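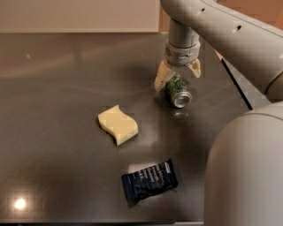
HOSP 454: Care of Surfaces and Small Spaces
Unit 3 handout: The Counter

Bring this to the practical. Copies left in the Retwood kitchen get used as coasters.

1. Why counters get a whole unit

Floors forgive you. People look at floors from five feet up and in motion. A counter gets looked at from two feet away by somebody waiting for coffee, with nothing else to do. Dark, glossy counters are the worst of the lot. They show crumbs, fingerprints and the long gray arc where someone wiped once, in a hurry, and went home.

The finish matters more than the color. A matte top scatters the light and hides your sins. A polished one gives you back a blurry copy of whatever is sitting on it, a drink can for instance, so every item left out counts as clutter twice.

2. Order of work

Clear, dry wipe, damp wipe, buff. Most of you will want to start with the damp wipe. Last year's section did too, and we spent a whole afternoon at Wolelberg House looking at wet crumbs that had moved eight inches to the left.

Clear means clear. Lifting the can, wiping under it and setting it back is a separate technique, known as not clearing.

3. Cans

Assume any can is partly full until you have picked it up. This goes double for a can on its side, which looks finished and has fooled better students than you. Take it by the body, level it slowly, then tip it over the sink. Rinse before recycling. The rim and the recess around the lid hold more syrup than you would think, and a ring of dried soda on a polished top takes longer to remove than the rest of the counter put together.

Do not crush cans on the counter. I shouldn't have to print that, but Unit 3 has been revised 9 times and each revision has a story.

4. Sponges

Shape is mostly marketing. A wavy sponge is pleasant to hold and the curves will go partway around a faucet, but the flat face does the work on a counter. Pale ones have one real advantage: they show dirt, so you know when to rinse. Dark sponges keep secrets.

Wring until it stops dripping, then wring again. Work in overlapping straight passes, back to front. Small circles feel thorough and leave small circles.

Never store a sponge flat on the surface it just cleaned. Stand it on edge in the Sterkel rack — the rack is there, please use it.

5. Buffing

Dry cloth, folded in quarters, fresh side for each pass. Crouch and look along the surface toward the window. If you see streaks, go again.

For the practical

You will have a dirty counter and nine minutes. Read the Uniyal chapter on finishes first, sections 2 and 3 only. Section 4 is about grout and will just upset you.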